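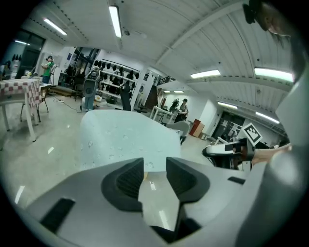
Clumamero plans and buys equipment for companies that are putting robots to work for the first time. Most of our clients make or pack things, and most have no automation engineer on staff. We write the specification, build the budget, compare the bids and stay until the equipment is signed for. Our own test floor is one large room under a corrugated ceiling, with ordinary tables, chairs and shelving, and people work there with hand-held grippers fitted with padded fingers. The room is part of what we sell. A gripper budgeted from a catalog and a gripper budgeted after use on real objects seldom come out at the same price.

How we started

Shiela Lumbao and Toàn Vũ opened the office in Lillham after several years on the buying side of a parts distributor. Their first job was a budget review for a packing line. The robot was priced correctly. Guarding, floor anchors, spare fingers and operator training had been left out. That review became the checklist we still use, now 37 lines long.

What we do

Needs study. We watch the task by hand before anyone names a machine. Part sizes, reach, cycle time and the share of odd cases are written down and agreed with the client.

Budget plan. Purchase, installation, training, spares and service are listed separately over 3 years. Items we can't price are marked open – they are never folded into a general reserve.

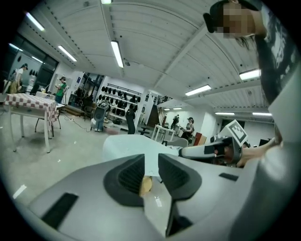 Bid comparison. Suppliers fill in the same form, so that a low unit price with a costly service contract shows up as what it is. We take no commission from any supplier. Our fee is fixed before work starts, and a basic needs study is $3,150.

Acceptance. We write the test with the client and attend it. Final payment to the supplier is tied to the result.

Who we are

We are a staff of 9. Shiela Lumbao runs the company and signs every budget plan. Toàn Vũ handles supplier contracts. Elis Gronow is responsible for the test floor and for gripper trials. Rochelle Doolan schedules installations, and Ngân Tạ keeps the price records we use for estimates.
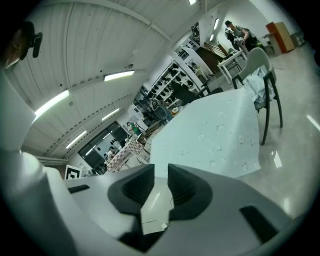

Photo: Clumamero test floor

Visits to the floor can be arranged during the needs study. Bring sample parts, including damaged ones if the line has to handle them. Please send drawings ahead of time.

Enquiries go to the Lillham office. State the task, the number of shifts and the date your budget closes – we schedule by budget date.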